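# Clurik Lunchbox, rechteckig, weiß/grau

Artikelnummer 1594 · Hersteller: Jullano · Serie: Clundden

Die Clurik ist eine rechteckige Lunchbox mit abgerundeten Ecken, zwei Verschlussclips und klappbarem Tragebügel. Sie fasst in der Grundausführung eine Brotzeit aus belegten Broten, Obst und einem kleinen Snack. Entworfen wurde sie von Évan Bailly, der für Jullano auch die übrigen Teile der Serie Clundden gezeichnet hat.

## Verschluss und Deckel

Der Deckel wird lose aufgelegt und an beiden Schmalseiten mit je einem Clip verriegelt. Zum Öffnen den Clip an der Unterkante anheben und nach außen klappen. Der Bügel liegt in einer Vertiefung in der Deckelmitte und lässt sich mit einem Finger aufstellen. Er ist für eine Last bis 4 kg ausgelegt — mehr als eine gefüllte Box wiegt. 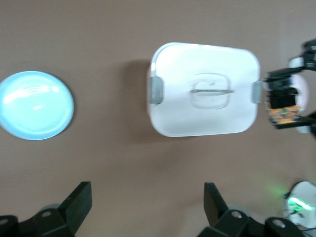 *Clurik in Weiß mit grauen Clips und grauem Bügel, links ein hellblauer Teller.*

Der Deckel ist nicht für die Mikrowelle geeignet und muss vor dem Erwärmen vollständig abgenommen werden. Das Unterteil verträgt kurzes Erwärmen bei mittlerer Leistung. Im Tiefkühlfach die Box höchstens zu drei Vierteln füllen.

## Technische Daten

| Merkmal | Angabe |
|---|---|
| Form | rechteckig, Ecken abgerundet |
| Farbe Deckel | Weiß |
| Farbe Clips und Bügel | Grau |
| Verschluss | zwei Clips an den Schmalseiten |
| Gewicht leer | 300 g |
| Tragfähigkeit Bügel | 4 kg |
| Spülmaschine | Unterteil und Deckel, oberer Korb |
| Mikrowelle | nur Unterteil |
| Verpackungseinheit Handel | 40 Stück |

## Reinigung

Dichtung vor der ersten Benutzung herausnehmen und mit warmem Wasser spülen. Im Alltag genügt es, sie einmal pro Woche zu lösen. Beim Wiedereinsetzen in einer Ecke beginnen und die Dichtung gleichmäßig in die Nut drücken, ohne sie zu dehnen. Der Tragebügel bleibt beim Spülen montiert. Tomatensauce, Curry und Karotte können den Kunststoff verfärben; die Funktion wird dadurch nicht beeinträchtigt. Keine Scheuermittel verwenden.

## Zubehör und Ersatzteile

- Dichtung, einzeln
- Clip-Paar, grau
- Trenneinsatz Chevalier, herausnehmbar, zwei Fächer
- Tragebügel mit Achse

Der Einsatz Chevalier passt nur in die rechteckige Ausführung. Bei Ersatzclips bitte die Artikelnummer der Box angeben, die auf der Unterseite eingeprägt ist. Clips der vorherigen Baureihe haben eine breitere Achse und rasten hier nicht ein. Neue Ersatzdichtungen sind ab September wieder lieferbar — Vorbestellungen nimmt der Kundendienst von Jullano entgegen.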